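Gripper walk-round, Idlow flat, October
Checked by: me, with Mesfin Derese holding the tape measure
Tool: Gill, hand-held, set 3
Task set: small soft and dangly things, pick up and put down

Right, my turn for the walk-round. Same sheet as usual, my comments after each line. Yvette Wong asked for more words and fewer ticks this time, so blame her for the length!

BEFORE PICKING ANYTHING UP

1. Wrist strap on the handle, no fraying
OK. There's a bit of fluff in the stitching, which I picked out with a cocktail stick. Strap holds.

2. Screws on the top plates tight
OK. I gave each one a nudge with the small driver and they were all snug, though the back left took a tiny bit of a turn (noted in the tool book so we can see if it keeps creeping).

3. Finger pads clean and stuck down
OK after cleaning. They were greasy from whatever was on the list last time, I'm guessing the butter dish. Wiped with a barely damp cloth and left to dry while I made tea. Please don't use the lemon spray, it leaves a film and things start sliding about.

4. Fingers open and close all the way, no pinch on the skin
OK, but a comment. If you hold the handle high up, your little finger sits very near the moving part. I caught mine. No blood, just swearing. Garnet Marchand has bigger hands than me and I'd like him to try it before we hand this one to a new collector.

5. Lens wiped, battery above half
OK. Used the lens cloth from the Bredus box. Battery was fine, and I put the spare on charge.

6. Memory card has room
Not OK at first. The card still had the whole kitchen set on it, 238 clips, not copied across. Copied, checked that the first and last ones opened, then cleared it. Can we agree that whoever finishes a set does the copying? I nearly wiped it.

THE ROOM

7. Floor clear where the collector walks
OK. Mesfin and I did a slow lap with the tool held out in front, which is the only way to find out what your elbows will hit. My elbows found the wall shelf. I've written "mind the shelf" on the task card.

8. Cables out of the way
Needs a look. There's a coiled one that hangs over the side of the blanket, and if you drag the blanket towards you the cable comes too. I've asked for a clip. Until it's there, lift your item, don't drag it.

9. Nothing breakable within a hand's width of the pick area
OK with a comment. We want a messy background, that's the whole point of coming to a lived-in place instead of doing it all on the white table at Planitport, so I haven't tidied. I did check that anything close by could stand a knock. If you bring your own bits and bobs, same rule.

10. Loose plastic bags
Comment only. One is staying as part of the clutter, with a few small things in it. Keep the fingers away from it unless the bag itself is on your list. Thin plastic wraps round the pads and you can lose ten minutes to it.

11. Light
OK. I did my test clips at 2 pm with the ceiling light on. If you come in the evening, do a test clip first and look at it properly on a big screen, as the little one flatters everything.

TEST PICKS

I did my usual practice picks before signing anything off. Beads are my favourite because they're horrible. They roll, they twist, the loop swings round and hides the fingers, and you learn very quickly whether you're squeezing too hard.
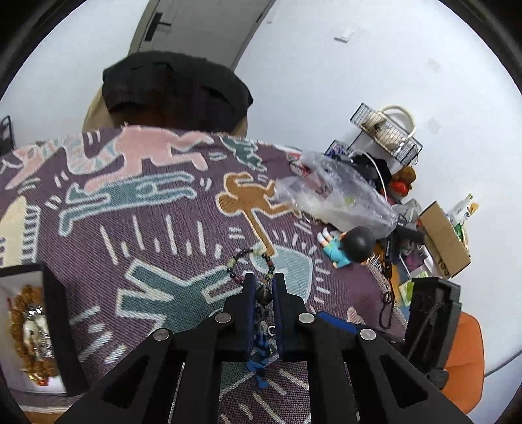 Item 12, test pick: beaded bracelet over the patterned blanket, tassel hanging below the fingers.

12. Item held between the pads, not the bare finger tips
OK. Go in from straight above and close slowly. With strings of beads I aim for the middle of the bunch. Going for the very end means the rest swings like a pendulum and you get a clip that's mostly wobble.

13. Item stays in view for the whole clip
OK, mostly. Fine on the lift. On the put-down I tipped my wrist on one go and lost sight of the thing, so I binned that clip and did another. Do bin them, by the way. Lorne Caron is the one who has to look through them all afterwards and he would much rather have fewer good ones.

14. No snagging on cloth
Needs care. Woven blankets and dangly jewellery are a rotten mix. Tassels catch in the weave and so do little rings, so lift a few centimetres, stop for a beat, then carry on. The stop is also handy for the learning side, as it gives a clear point where the thing has left the surface.

15. Busy pattern under the item
Comment only. I love this blanket! All those dancing figures in pink and teal and mustard, each with a white outline. It's hard on the eyes when you're hunting for a brown bead, and I'd expect the model to struggle as well, so let's have plenty of these. Myrto Pappas wondered about a plain sheet for half the set. I'd say do both, same items, and mark which is which in the clip notes.

16. Put-down is gentle, fingers fully open before you pull away
OK. Beads like to hang on to the pads. Open all the way, count one, then lift off. If you whip your hand up the bracelet comes along for the ride and then drops, and we've got enough accidental drops already.

PRIVACY AND MANNERS

17. No letters, screens or faces in view
OK when I checked, but check again each time. The view is wider than you'd think and it takes in the far wall as well as the bed of stuff in front of you. Turn post face down. Phones go in your pocket, not next to you.

18. Owner's things put back
OK. Jewellery is counted out and counted in, on the paper list, by two people. We had no trouble, I just don't fancy ringing anyone up over a lost bead.

19. Collector breaks
Comment. The sheet says a break every 800 picks, which is daft, your wrist will be long gone by then. I've crossed it out and put "every half hour or when it aches". Garnet, shout if that messes up your plan. We're at over 3,000 good clips for this task set, so there's no rush that's worth a sore arm.

LEFT TO DO

Clip for the coiled cable (Mesfin has one at home)
Garnet to try the high grip, item 4
New break wording on the printed sheet
Ask Lorne whether he wants the plain-sheet clips in their own folder
Lens cloths, we're down to the last decent one

Signed off for soft and dangly items only. Don't take the tool into the kitchen on this sheet, that one needs its own walk-round and the pads will want a proper clean after.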